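Notes for the Hendgate evening, 19 Sep 2018
Slot is 25 min incl. questions. Don't run over, Wiebke locks the hall.

Start with the bus story. Pudberg, last stop, everyone off, driver asks if I'm the rain gauge guy. Pause. Then hello, thanks for having me, thanks to Wiebke Fröhlich for the slot.

What I want to talk about: keeping small weather records at home. Gauge, notebook, pencil. Why old notebooks matter and how to read them without going nuts.

Part one, the Baumgart books
Reinhold Baumgart, schoolteacher in Dresgate, wrote down rain every morning before class. 8 notebooks survive. 2241 daily entries I could read, plus a bunch I gave up on. Ink in the early ones, pencil later. He skips nearly all of one August, then one line: "away, sister's". Let them laugh, move on.

Say what a reading is. Water in the gauge since yesterday's reading. So the number written this morning is mostly YESTERDAY's rain. Half the arguments about old records come down to this. Baumgart switches habit in book three and doesn't say so. I found it by comparing with the mill log at Vogler, the big storms were all one day off.

Slow down here. People get lost at this bit. Use the storm example, draw it on the flip chart: rain at night, read at seven, which day gets it?

Then trace amounts. He writes "tr" for a few drops, a dash for dry. Blank means he forgot. A blank is NOT a zero!! Say it twice. I added up blanks as zeros the first winter and got a drought that never happened.

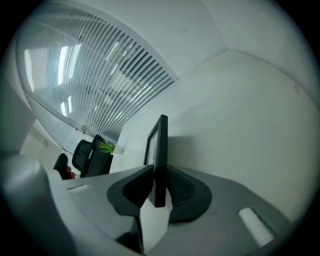

Part two, doing it yourself
Cheap plastic gauge is fine. Away from walls and trees, twice as far as they are tall if your yard allows. Mine doesn't. I get by. Rim level, check it in spring after the ground has heaved.

Same time every day. Pick one you can keep. Seven is traditional, I do it with my coffee in hand and robe on, neighbors are used to it.

Write it down right at the gauge. Don't carry the number in your head back to the kitchen, phone rings, it's gone. Pencil, because ink runs. Cross out mistakes so you can still read the old number, never erase. Baumgart erased twice and I would give a lot to know what was under there.

Snow: take the funnel off, let it fall in, bring it inside and melt it, measure the water. Depth on the ground is its own column. Don't mix them. (Someone always asks about hail. Same thing, melt it.)

Part three, typing up old books
If you have a box of these in the attic, please don't throw it out. Photograph every page first, covers too, even blank pages. Type exactly whats on the page, inches if he used inches. Convert later in a separate column. Remarks column is worth as much as the numbers: "frost on beans", "road out by the bridge", "stove lit".

Skip the bit on averages if past 8 o'clock.

I typed 200 entries in a sitting once and the last 100 were garbage, had to redo them. Stop when you're tired. Have a second person read the numbers back out loud, it's dull but it catches the sevens that are really ones.

Questions. Likely ones: digital gauges (fine, keep a notebook too), where to send copies (county library first, ask for the local history desk), can they see the books. Yes, two on the front table, clean hands pls, no coffee near them.

Sign-up sheet for new readers goes round from the left. Get my pen back.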